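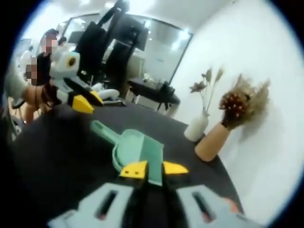

Table cleanup with the Kunder hand grippers: mint-green dustpan, dried flowers, dark tabletop.

Kunder Hand Gripper, Demonstration Set

Sold as a set of 3 grippers with wrist straps, two spare pairs of yellow fingertip pads and a carry case. Ships from Flondbridge.

Hi, I'm Mwende Kirui. I run the setup side at Nyamweya, where we look after offices and showrooms, and I also write the equipment pages because I'm the one who ends up answering the emails anyway. So this page is long. The short version is that the Kunder is a gripper you hold in your hand, you do your normal job with it, and the recording of what you did goes toward teaching the robot arm that will do the dull part of that job later on.

We bought our first set for a pretty boring reason. Our crew resets tables. Meeting rooms, reception areas, the little display corners with a vase and some dried stems in it. Dried flowers shed like crazy (pampas is the worst, don't get me started) and somebody has to go around with a dustpan every single day. We wanted an arm on a cart that could handle the crumbs and the seed heads while our people did the parts that take an eye, like the arranging.

What it's like to use

A bit like wearing oven mitts for the first morning, I'll be straight with you. The fingertips close on things in a way your own fingers wouldn't, so you slow down. A dustpan is a nice first object. It has a long handle and a flat scoop, it can sit on the table while you think about your grip, and if you drop it you haven't broken anybody's vase! I start everyone on the dustpan now. Cups come after that, then cloths, and cloths are miserable until about 25 tries in, when your hand suddenly gets it.

The yellow pads are the part that wears. Ours get swapped when they start to feel slick, and heavy dusting work goes through them quicker than table setting does. They pull off and push on, no tools. Please wipe them at the end of the day with a damp cloth and skip the citrus cleaner. I learned that one the expensive way.

You can work with more than one gripper at a table, which I really like, because cleaning a room is usually a shared job. One person can have the dustpan while another comes in from the side. Bare-handed or gloved work on the same table is fine too. Just agree on who is picking up what before you start, or you'll both go for the same thing and laugh and have to do it over.

What changed for the crew

This is the bit people write to me about, so I'll give it some room.

When I announced it, the mood was not great. People figured they were being asked to train their own replacement, and I didn't have a good answer ready, and I should have. What we settled on before anybody picked up a gripper was this: recording time is paid at the lead rate, hours don't go down when the cart arrives, and anyone can say no to recording without giving a reason. Two people said no. They still work here and they still do the best corners in the building.

The cart does the evening sweep on the big tables now. It is slow, and it misses things near the edges, so somebody checks after it. That somebody has a new job, really. They walk the floor, look at what the arm left, fix it, and mark the spots it keeps getting wrong. Then on Friday we record those spots again, with people showing it the right way. The wrists and lower backs in my crew are happier for it, mine included. The grumbling these days is mostly over who gets the good case with the working zipper.

Some things got worse, and I'd rather you heard it from me. The checking is lonelier than the old way of doing a room in pairs. We moved the start time so two checkers overlap, and that has helped some. Also, the person who used to be fastest with a dustpan didn't love being told to go slower for the recordings. Plan a proper conversation about that kind of thing. Don't do it in the hallway like I did.

How much recording do you need?

We had 4,000 short recordings before the cart did anything I'd let a client see. That sounds awful, but each one is short, and a pair of people can get through 80 in a morning without hating each other. Change things up as you go. Move the vase, turn the dustpan around, let people walk past in the background. If every table looks the same, the arm will only know that one table.

What you'll need on your side

A table you can get around. Decent ceiling light. Charging space for the grippers overnight. Trirnusden makes the cart and arm we use, sold separately, and the set on this page was put together with that arm in mind. If you have a different arm, write to me first, please, before you order. The fingertips have to match or the recordings won't be much use to you.

Returns

Unopened sets can come back. Opened sets can come back minus the pads. November orders take longer, as half our clients want their lobbies redone right then and I'm out on the floor with everybody else.

Questions go to the Nyamweya equipment desk. Tell me what kind of rooms you clean and how many people are on a shift.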